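Altside Household Tasks Program
Interim progress report to the Urquhart Fund
Reporting period: second half of year one

1. Purpose of this report

This report describes work carried out under the Altside program since the opening statement of plans was accepted. The program asks a limited question: which ordinary chores, in the home and on the shop floor, can a general-purpose robot arm now complete to a standard that a householder or shift supervisor would accept without redoing the work. The report covers results to date, difficulties met, changes to the schedule, and the use of funds.

2. Work completed

The task list agreed with the Fund contains 20 chores. Twelve have been attempted in this period. Six are household tasks, among them folding hand towels, loading a dish rack and preparing a single cup of coffee. The other six come from the Wurna packing site and include refilling parts bins and closing cartons of mixed size.

A total of 1011 trials were logged. A trial is counted as complete only when the chore is finished from start to end with no human hand on the objects. Trials in which an operator stepped in are recorded separately, whatever the reason. On this strict measure, 315 trials were complete. The Fund will note that this share is lower than the one given in the opening statement, which was based on single steps and did not require a whole chore. We consider the stricter measure the proper one and will use it from now on.

Results differ widely between chores. Bin refilling was the strongest of the twelve and is close to a level at which the Wurna site would consider an unattended trial shift. Towel folding was acceptable with towels of one size and poor with a mixed pile. Carton closing was held back for several weeks by a fault in the tape dispenser and should not be judged on the present figures.

3. Coffee preparation

Coffee preparation was selected for closer study in this period. It is short, it is familiar to every reader, and it combines several kinds of handling that appear elsewhere on the list: picking up a small item, turning it to the correct position, placing it in a fitted opening, working a lever, and setting a cup where it is needed. A person does all of this with little thought. For the arm, each step carries its own rate of error, and the errors add up over the length of the chore.

The capsule has been the most demanding item. Its foil covering creases under the fingers, and a capsule that turns slightly in the grip will no longer fit the opening. Grip force was reduced twice during the period. The second reduction lowered the number of crushed capsules but increased the number dropped on the way to the machine. The present setting is a compromise, and further work on the finger surface is planned.

Clear glass cups have presented a separate problem. The position estimate for a clear cup is less steady than for a ceramic mug, particularly under bright overhead lighting, and the arm has on occasion closed its fingers to one side of the rim. The Matus perception module, installed midway through the period, has improved this, although the gain is smaller than expected on polished and reflective surfaces.
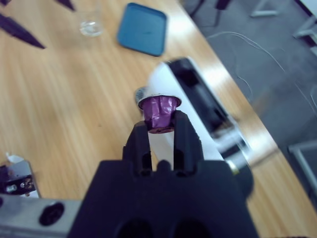
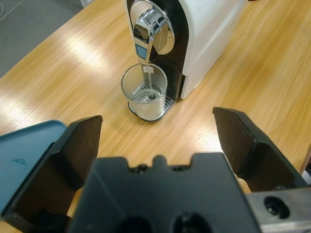

Figures 1 and 2. Coffee preparation task: capsule held in the gripper (first picture); glass cup beneath the machine's spout (second picture).

Of the 197 coffee trials, most of those that failed did so at the insertion step. Failures in cup placement were fewer. When a trial was complete, the time taken was several times that of a person doing the same work at an easy pace. Speed is not a target in year one, but it will bear on any claim of practical use and will be reported in full at the close of year two.

4. Difficulties and changes to the schedule

Two matters have affected the schedule. The first is the dispenser fault noted in section 2. The second is the time needed to return the work area to its starting condition between trials. This was underestimated in the plan. Resetting is still done by staff, and for the longer household chores it takes more time than the trial itself.

We therefore request the Fund's agreement to move the window-wiping and bed-making tasks into year two. The remaining tasks will proceed as planned. No change to the total award is requested.

5. Use of funds

Spending is within the approved budget. Staff costs are slightly below the planned level following a late appointment. The cost of consumable goods, chiefly capsules, cartons and replacement finger pads, is above it. The second amount is covered by the first. A full statement of accounts will follow with the annual return.

6. Interim findings

On the evidence so far, machines of this type can perform selected shop-floor chores where the objects are uniform and the layout is fixed. They cannot yet be relied upon for household chores that involve several steps, mixed materials or close fits. Coffee preparation falls in the second group.

7. Work planned for the next period

Capsule insertion trials will resume in May with revised finger pads. The Wurna site has offered a Sunday shift, when the packing line is idle, for a first unattended trial of bin refilling. Terms for that trial are being drawn up and will be sent to the Fund for comment before any work begins.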